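Ticket 713: Left arm stops short when sorting into green bins
Project: Vevstead bin sorting, student robotics club
Opened by: Selina Rüegg
Priority: High (was "whenever," until the September demo got a time slot)
Status: Open

Symptom
Left arm reaches for the leftmost green bin, thinks about it, and throws a joint limit error. 8 failures in 11 tries. Right arm has behaved perfectly all week and is becoming smug.

Steps so far

1. Restarted the controller. Restarted it again with more feeling. Same error.

2. Reloaded the Derness calibration file. It was last saved over a year ago by someone who named it "final_ok_use_this."

3. Sent the left arm to its low pose over the green bin and checked the wrist cable. It makes a big loop beside the gripper, so I don't think it's pulling tight in this pose.
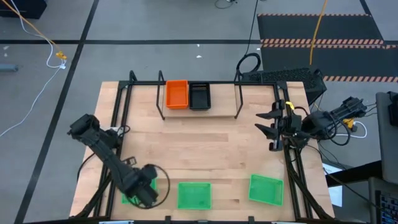
4. Compared bin positions with the config. The config says all three green bins are square to the frame. The one on the right has other ideas. Doesn't explain the left arm, but please fix it.

Next: swap left and right configs, run 6 more tries, post the log here.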